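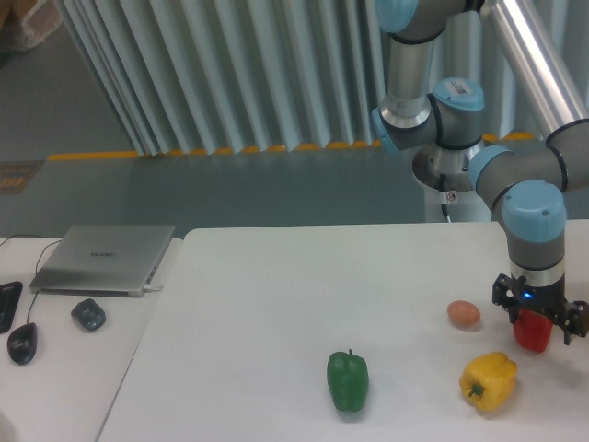 Kitchen Basics, Session 4: Peppers and Eggs
Handout to keep. Notes by Fernanda Coelho

Okay, so last session was onions and we all cried, and this one is much more cheerful. We're doing bell peppers, and then we're doing eggs, and then in the second half we put them together and eat. If you missed the knife session, come ten minutes early and Tala Najjar will run you through the claw grip before we start. Please do come early for that, peppers are slippery on the skin side and I want all your fingertips to go home with you.

Red, yellow, green

People always ask me if these are different vegetables. Mostly it's ripeness. A green bell pepper is one that was picked before it ripened, and if you left it on the plant it would go on to turn red, or yellow, or orange, depending on the variety. (A few varieties stay green even when they're ripe, but you won't meet them much at the supermarket.) Red ones have had the longest on the plant, so they cost more and they taste sweeter. Green ones have that grassy, slightly bitter thing going on. Yellow sits in between for me, milder than red and a little fruity.

We'll taste all three raw before anything gets near a pan. Write down what you notice in the space on the back. Don't look at your neighbor's. Last January I had a whole table write "watery" for the yellow one after one person said it out loud, and I'm still a bit annoyed about it!

How I use them:
Green: long cooking, stews, anything with sausage or beans. Holds up nicely.
Yellow: raw in salads, or fast in a hot pan.
Red: roasting, every time. Also raw with salt.

You'll hear that you can tell a sweet pepper by the number of bumps on the bottom, three for cooking and four for eating raw, or male and female peppers, or whatever version your aunt told you. There's nothing in it. Pick by feel. You want tight shiny skin, a green stem that isn't shriveled, and more weight than you expected when you lift it. Press gently near the shoulders, that's where the soft spots start.

Cutting one up

Stand it on the board with the stem up. If it won't stand, slice a sliver off the bottom so it does. Now cut straight down just outside the stem, following the curve, and a whole side comes away like a panel. Turn the pepper and do it again, until you've gone all the way around and you're holding a core with the seeds still attached. The core goes in the compost and there are hardly any seeds on your board. Trim off the white ribs if they bother you.

Lay the panels skin side down. The inside is easier for the knife to bite into and a dull knife will skid right off the skin. Strips first, then turn the strips and dice if the recipe wants dice.

Telmo Casado taught me this when I was washing pans for him at Sequeira, and before that I was whacking the thing in half and chasing seeds all over the counter.

Roasting

Oven at 450 F, whole peppers on a lined sheet pan, 40 minutes, turned twice with tongs. You want the skin blistered and black in patches. Then into a bowl with a plate on top for 12 minutes, and the skins will slide off in your hands. Do not rinse them under the tap! All the good juice goes down the drain. A few black flecks are fine.

Eggs

Brown or white makes no difference to the taste. Shell color comes down to the breed of hen and that's the whole story. What does matter is how old the egg is, and there's an easy check. Put it in a glass of cold water. A fresh egg lies flat on the bottom. An older one tips up on end, and one that floats I throw out. There's an air pocket at the wide end that gets bigger as the egg ages, so the float test tells you age — it doesn't tell you for certain that the egg is safe. Crack it into a small cup first and use your nose.

Crack on the flat counter, one firm tap. I know you've all been using the edge of the bowl. The edge pushes bits of shell inward. If you do get shell in there, fish it out with half of the eggshell, it works much better than a finger.

An egg rolls in a curve, by the way, so if you set one down on its side on the table, keep a folded towel by it. I've lost a few.

What we're cooking: pepper and egg skillet (serves 2)

1 red bell pepper
1 yellow bell pepper
half a green bell pepper
1 small onion, sliced
2 tablespoons olive oil
2 cloves garlic
a good pinch of salt, a smaller one of smoked paprika
4 eggs

Onion and green pepper go in first with the oil, medium heat, lid on. Give them a head start and then add the red and yellow in strips. Lid off now. Let it all go soft and a little sticky, stir when you remember to. Garlic and paprika for the last minute. Make four dents with the back of a spoon, an egg in each, lid back on, low heat until the whites are set. I like the yolks runny and Qistina Simanjuntak likes hers like rubber — she'll be at the back stove if you want company.

Bread on the side. Save the other half of the green pepper, we need it for the rice next time.

For next session

Roast one pepper at home and bring it peeled, in a container with a lid that closes properly.
Read the two pages on rice from the yellow packet.
Aprons go in the bin by the door, with Conceição Barreto if the bin is full.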